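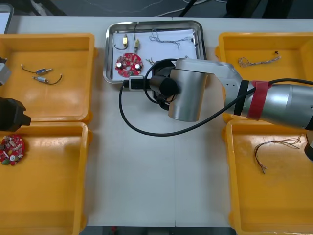
WORKSHOP TIPS > Sorting & small parts > When it goes wrong

Snagged cables and spilled parts: what to check before you let the arms sort again

Quick one, writing this between jobs. Had a bad stop on the sorting table in November and have been meaning to put the notes up ever since. If you run two arms over a table of little electronic parts, trays both sides, one tray in the middle, this is for you. If you sort by hand skip to the bottom, there's a bit on wires.

What happened. Right arm went for a bundle of wires in the steel tray. Cable on the arm was hanging in a big loop. Loop caught the rim of a yellow tray on the way back, tray came along for the ride, parts all over the floor. Arm kept going. Didn't fault untill the cable was tight. Connector pulled half out of the little box at the wrist and the whole thing froze with the gripper shut on a round red board. Board was scrap. Lost the afternoon.

Cable loops first

Move the arm by hand to its farthest reach, then its closest. Watch the loop both times. Far reach tells you if it's too short, close reach tells you if it droops on the table. Most people only check far. I only checked far.

Hook and loop straps, the soft kind. Not zip ties, they bite into the jacket and you end up cutting next to a live cable to get them off. Strap at the forearm, leave slack over the wrist so it can turn, strap again. Slack should never sweep lower than the tray rims.

Then run it slow. Full cycle, no parts, hand on the stop. I do 8 cycles now before anything goes in the trays. Boring. Do it.

Trays that walk

Plastic trays on a smooth white tabletop slide if you look at them wrong. Rubber shelf liner under each one, cut a bit smaller than the base so it doesn't catch. Double sided tape holds better but is a pain to clean off. Wipe the table first, liner won't grip dust.

Mark the corners with a pencil too. If a tray gets bumped you want to see it before the arm does.

Paper in the steel tray

Sheet of plain white paper in the bottom. Cuts the glare, and thin dark leads show up much better on it. Replace when it curls!! A curled edge lifts the parts and the gripper comes down on something higher than it expects. Lise MacDonald at Surnar tapes hers down on two sides, I've copied that and it's fine.

Paper is no help with static by the way. Boards you care about want a proper anti-static mat.

Wires are the worst

Boards are easy, little cylinders with leads are ok, loose wire is trouble. It springs, it hooks on its neighbor, gripper lifts one bundle and drags two. Give each bundle a couple of twists before it goes in. Lay them flat along the tray, clear of the other parts. Long tangles go in last and by themselves.

If a strand wraps the gripper: stop, power off, then pull it. Do not reach in while it's paused. Paused is not off. Zbigniew Tokarz got his knuckles rapped that way at the Barunow shop and he's been doing this longer than me.

Floor

Cables across the floor behind the table, guilty. Cover strips or tape them down, and keep them out of the spot where you'd stand to hit the stop. Sweep under the table after any spill. Small parts roll further than you think and they hurt thru a thin sole.

After a hard stop, before restarting

Power off at the wall.
Open the gripper with the manual release, don't pry.
Look at every connector from the base to the wrist. Push each one home.
Run your fingers along the cable for flat spots or nicks. Any nick, swap the cable. Tape is not a fix.
Trays back on the pencil marks.
Slow cycles again, empty.

Replacement wrist cable took 12 days to get here, so keep a spare. Same for the small connectors.

By hand

Same tray layout works fine for people. Mixed stuff in the middle, one kind per outside tray. Tweezers with a blunt tip for leads, pointed ones nick the insulation. Capacitors off old boards can still hold a charge, dont go poking across the legs with your tweezers, check with a meter first.

Will add a bit on gripper pads when the new ones have had some use.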